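Skeloler Tenants' Repair Fund
Progress report to the Feveo Foundation, second period

Dear friends at Feveo,

You asked for a report that was shorter than the last one and had fewer adjectives. We have done what we could.

Money first. Your grant covers small repairs for renters whose landlords have stopped picking up the phone. Since October we have closed 8 of the larger jobs, mostly leaks, one ceiling, and a front door in the Farías building that had been held shut with a bicycle lock. The largest bill was $906, for the ceiling. The plumber's first quote was higher, but he had counted the same bathroom twice and was good about it when we pointed this out.

The request form has been cut from three pages to one. We removed the question asking applicants to rate their home's "overall vibrancy," which we are fairly sure we copied from somebody else's form. People now finish it, and requests reach us with an address on them.

Shared laundry rooms remain our most popular budget line and our least glamorous one. Hoses, drains and outlets make up most of the work, and tenants write to us about them with a passion they do not spend on roofs.

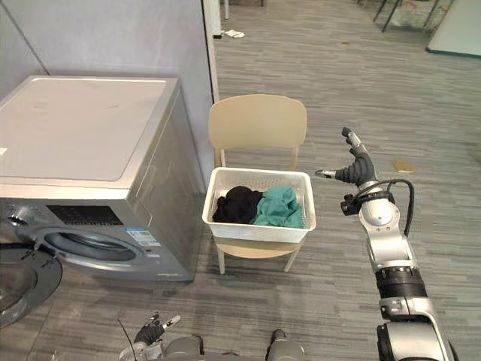 Washing machine and chair, laundry budget line.

Now for the part where we are behind. The winter heating checks were meant to start at Ceta Court in October. They did not. The building changed managers, the new managers wanted the request on paper, and the paper went to the old managers. We have since hand-delivered a copy and been given a receipt, which we have filed with some ceremony. If the checks begin this month we will still finish inside the grant period. If they slip again, we would like to talk about moving the $600 set aside for them to the leak budget, where it would be gone by lunch.

The tool library is doing better than it deserves to. It is still a closet. Three of the tools on the original list have not come back, and all of them are the good drill. (We bought it again. Twice.) We now ask for a phone number and a small deposit, and borrowers have taken this calmly.

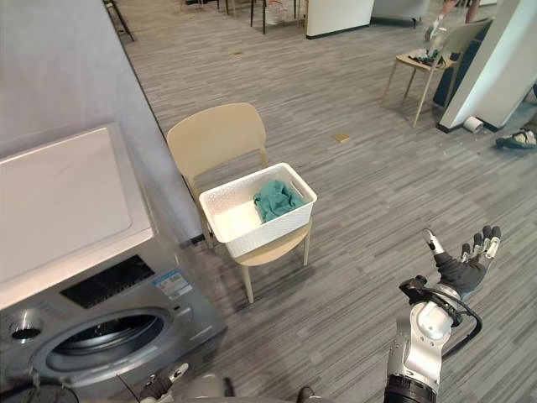
Page last modified: 6 December 2021

Plans for the next period are modest. We want to finish Ceta Court, translate the one-page form into Spanish, and settle on one rule for emergency requests that come in over the weekend. At present the rule is whoever sees the message first, and this favors people who sleep badly.

We are not asking for more money in this report. We mention it only so you will recognize the tone when we do.

Receipts are attached in date order, apart from the plumber's, which are in the order he found them in his van.

With thanks,
Skeloler Tenants' Repair Fund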